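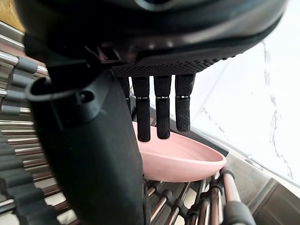 Lavik, im Januar

Ticket: Inserat Eigentumswohnung Kalniņš-Haus, 3. Stock
Gemeldet von: Maëlle Pelletier, Verkauf
Bearbeitung: Žydrūnas Adomaitis
Status: gelöst, Nachkontrolle offen

Meldung
Im Portal Padero erscheint die Wohnung mit 23 m² Wohnfläche statt 90 m². In der Suche ab 50 m² taucht sie deshalb nicht auf. Auf unserer eigenen Seite stimmt die Angabe. Die Eigentümerin hat angerufen und möchte wissen, warum keine Anfragen kommen.

9:40 Uhr
Datensatz in Clilska geöffnet. Wohnfläche 90, Kellerabteil und Balkon zusammen 23. Beide Felder sind richtig ausgefüllt. Export neu angestoßen, keine Änderung im Portal.

10:15 Uhr
Exportdatei geprüft. Die Nebenfläche steht dort an der Stelle der Wohnfläche, die Wohnfläche fehlt ganz. Andere Objekte zum Vergleich angesehen: Häuser sind in Ordnung, Wohnungen mit Kellerabteil nicht.

11:05 Uhr
Feldzuordnung für den Objekttyp »Wohnung« korrigiert. Testexport mit diesem einen Objekt – Fläche wird übernommen. Der Umkreis der Kartenanzeige stand außerdem auf 1000 m, auf Wunsch von Frau Pelletier auf 200 m gesetzt.

13:30 Uhr
Gesamtexport gelaufen. Im Portal stehen jetzt 90 m², die Wohnung wird in der Flächensuche gefunden. Der Preis pro Quadratmeter zeigt noch den alten Wert. Laut Portal wird er erst in der Nacht neu berechnet.

Offen
Quadratmeterpreis morgen früh kontrollieren. Grundriss fehlt im Inserat noch, kommt von Frau Pelletier. Bitte bis dahin im Datensatz nichts ändern, sonst läuft der Export erneut an. Eigentümerin ist informiert.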